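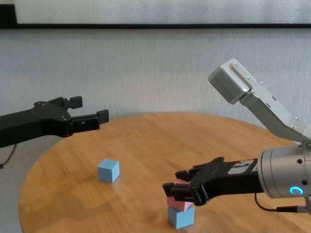 Six nights at Nitodero, with notes on water, power and the road

I booked Nitodero for six nights in August because it sits above the tree line, it has a drying room, and the rate included dinner. Those were my three conditions. The lodge has been through a long rebuild and most of what has been written about it covers the view. I am more interested in how a building at that height keeps its guests warm and fed, so this post is mainly on that. Readers who want the view can find it elsewhere.

Getting there

The nearest town with a fuel station is Ratville. From there it is 58 kilometers to the lodge gate, and the pavement ends a little before the halfway point. The booking email says to allow two hours. I took two hours and twenty minutes in a rented compact with decent ground clearance, stopping once to let a cattle truck by. The surface is crushed rock over clay. It was graded fairly recently on the lower section, and the upper section has the usual washboard on the outside of each bend.

There are two water crossings. Both are concrete fords with depth markers on the downstream side. The water was below the first mark on the way up and the same on the way down. I would not take a low car over the second one after heavy rain, as the exit ramp has a broken lip and you need some speed to get over it. The lodge will send a truck down to the lower car park if you ask the day before. The transfer is free for stays of three nights or more and charged per vehicle otherwise, so it makes sense to share.

Phone signal drops out just past the second ford and does not come back. If you need to let someone know you have arrived, do it in Ratville and tell them when you expect to be back.

The room

I had one of the standard rooms in the lower block. It measured a bit over four meters by three and a half, with the bathroom taken out of one corner. The bed was firm. There were two wall outlets, one by the desk and one by the door, and neither was near the bed, so bring a long charging cable. Storage was good: a full-height closet with proper hangers, a shelf for boots, and a rack that will take a large pack upright.

The windows are double glazed and the seals are new. I slept with the curtain open on the first night to see how much cold came off the glass, and the answer was very little. The weak point is the outside door, which has a gap at the threshold that I could slide a coin under. A rolled towel fixed it. I mentioned this at the desk and was told that brush strips are on order for the whole lower block.

Sound carries between rooms along the pipe run behind the bathroom wall. I could hear the neighboring shower start and stop. Voices did not carry. If you are a light sleeper, ask for an end room.

Heat and hot water

Each block has its own boiler, a Cekix wood-pellet unit housed in a lean-to on the uphill side. The one serving my block feeds radiators and a hot water tank. The radiators come on at 5 in the afternoon and go off at 10, then run again from 5:30 to 8 in the morning. Outside those hours you have whatever the walls have stored, plus an extra blanket from the closet.

I keep a small logger in my bag and left it on the desk for the whole stay. The lowest reading indoors was 13 degrees Celsius, just before the morning cycle, on a night when the outside sensor went a little under freezing. The evening peak was 21. For a mountain building with heating on a timer, I consider that good. The drop overnight was slow and even, and this says more about the insulation than any brochure.

Hot water is the one place where the hours matter. The tank holds enough for the block if people spread themselves out. They do not. Everyone comes off the trail between 4 and 5 and goes straight to the shower, and by 5:15 the water is lukewarm until the boiler has caught up. I showered before dinner on the first day and got the cold end of it. After that I showered at 9 in the evening and had no trouble.

The rebuild

The old lodge burned pellets only in the kitchen and used diesel for everything else. Under the new arrangement the generator is a backup. Most of the power comes from a small water turbine on the stream behind the staff quarters, with a battery bank in the old meat store. I was allowed to look at it on request. The inlet is a screened box set into the stream bed, with 140 meters of buried pipe down to the turbine shed. The screen is cleared by hand each morning. In a dry spell the output falls and the generator is run in the evening to cover the kitchen. It ran on two of my six evenings, for less than an hour each time, and was audible from the terrace and not from the rooms.

The contractor for the building work was Darwish, a firm I had come across before at a smaller hut further along the same range. Their detailing is plain and sensible. The eaves are deep, the gutters are oversized, and the downpipes discharge onto stone channels that lead the water away from the footings. The boot room has a floor drain and a slight fall toward it. I have stayed in places at three times the price where the boot room had neither.

Less good: the outside stairs between the blocks. The treads are smooth stone with no grip strip and a slight backward slope, so that they hold water, and overnight that water freezes. Sand was put down by 7 each morning, but I was out before then on two days and had to use the handrail with both hands. This will need fixing before winter.

Food

Dinner is a set menu at 7, in one sitting. There is a soup, a main dish with a meat and a vegetable choice, and a dessert. Portions are large. The best thing I ate was a lamb and barley stew on the third night. The worst was a pasta dish on the fifth, which had been held too long and had set into a block. Bread is baked on site and is good every day.

Breakfast runs from 6:30 to 9. Oatmeal, eggs, bread, jam, and a local hard cheese. Coffee is filter and of medium strength, and it can be refilled into a flask at no charge. Packed lunches need to be ordered before 8 the evening before by writing your room number on a sheet at the bar. The lunch is two sandwiches, a piece of fruit, and a slab of dense oat cake that I mostly carried around and ate on the following day.

The dining room seats 40. It was almost full on two nights and half empty on the rest. When it is full, service slows down a good deal, since everything comes through a single door from the kitchen.

Walking from the door

There are four marked routes. The short loop around the tarn takes an hour and a half and can be done in ordinary shoes. The ridge route is a full day with 900 meters of climb and is well marked up to the saddle. Beyond the saddle the paint has worn off and the cairns are far apart, so carry a map and do not rely on your phone. I turned back at the saddle the first time because of cloud, and finished the route two days later in clear conditions. Eight hours ten minutes, including stops.

The waterfall path was closed below the footbridge. A slip had taken out a short section and there was tape across it. The desk had no reopening date.

The map sold at reception is an older printing and shows the lodge in its previous layout. The trails are correct. The contour interval is 20 meters, though the legend says 25 - I checked against two spot heights and a GPS reading.

Cost and booking

I paid the midweek rate, which included dinner and breakfast. Drinks, packed lunches and laundry are extra and go on a tab that you settle on departure. Cards are accepted, but the terminal runs over the lodge's satellite link and failed on the first two attempts. Carry enough cash to cover the extras. Cancellation is free up to two weeks out and half the total after that.

Wi-Fi is available in the lounge only, from 4 to 10. It will load email and weather forecasts. It will not load video and I would not plan on working from there.

I would go back, probably in early fall when the stream is higher and the trails are quieter. I would ask for an end room in the lower block, bring a longer cable, and take the lodge truck up from the car park to spare the rental. I have sent the logger data to the front desk, as they asked for a copy. If anyone has stayed in the upper block, I would like to know whether the hot water there holds up better between 4 and 6.

Recent posts

Pellet stoves in mountain huts: what the timers do overnight
Boot dryers compared
The Ratville road after grading
Packing list, revised
A temperature logger for under a pound of luggage
Reading the contour lines on old trail maps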